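Chapter 4: Who Lays the Tray?

I spent a January in the canteen kitchen at Brirnar, where 22 people were getting used to an arm that lays trays. Frauke Kuhlmann had done that job for 15 years and I expected her to be cross. She wasn't (well, not very!). Her day is now mostly checking, and she's quick: fork on the plate, yellow spoon to the right of it on the green tray, fine, next one. What she misses is the chatting – and that's where I'd like us to begin, with what people lose when a dull job goes.
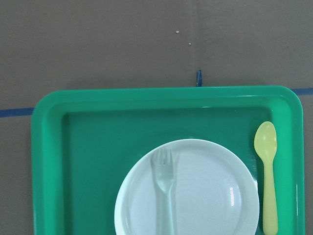
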